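Stulo Planner – Frequently Asked Questions
Last updated January 31, 2024

What is Stulo?
Stulo is motion planning and control software for a single arm with a two-finger gripper. It takes camera input, works out where an object is, and plans a path to a place you name. It runs on one Linux machine next to the arm.

How is it different from Bedeo?
Bedeo is the perception package. It finds objects and reports a position and a size. Stulo uses those numbers and does the moving. You can run Stulo with another detector if it publishes in the same message format.

Do I need a wrist camera?
No, but we recommend one. A fixed camera is enough for coarse motion. The wrist view is used for the final approach, when the arm itself may block the fixed camera.

Which task should I try first?
Start with the ball and hoop task. It uses a small ball, a tray and a toy hoop on a wall, and it exercises most of the planner: approach, grasp, lift, and release over a target that is off the table. The settings are in the "hoop" folder of the release.
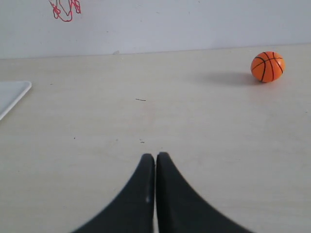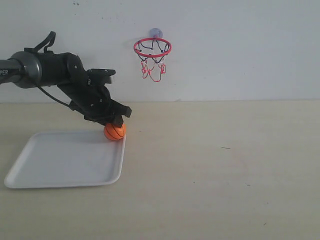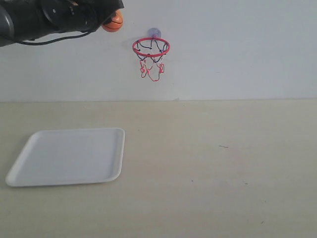
Why does the planner stop before the release?
The release check needs two things: the ball center must be inside the rim circle when seen from above, and the fingers must clear the rim when they open. If either fails, the arm holds its position and writes a line to the log. The usual cause is a rim position that was measured once and never updated. Run the target calibration again after you move the hoop.

Can I turn the release check off?
Yes. Set release_check to false. The arm will then open the gripper at the end of the path, wherever that is.

The detector reports the ball in the wrong place. What should I look at?
Look at the shadow first. With light from one side, older Bedeo models included part of the shadow in the object outline, which pulls the center toward it. The current model handles this better – if you still see it, add a second light or raise the color threshold.

What port does the control server use?
1688 by default. You can change it in the server settings.

I get error 671. What does it mean?
The planner could not find a path that keeps the wrist cable within its bend limit. Try a different start pose, or allow more wrist rotation in the arm profile.

How many waypoints can a path have?
Up to 12 in the free version. The limit does not apply to the Himura build.

What is the Himura build?
It is the version with force control and support for two arms sharing one workspace. It needs a license file. The next release is planned for March.

Where do I report a bug?
Use the Sârbu tracker. Attach the log and the arm profile, and say which version you are running.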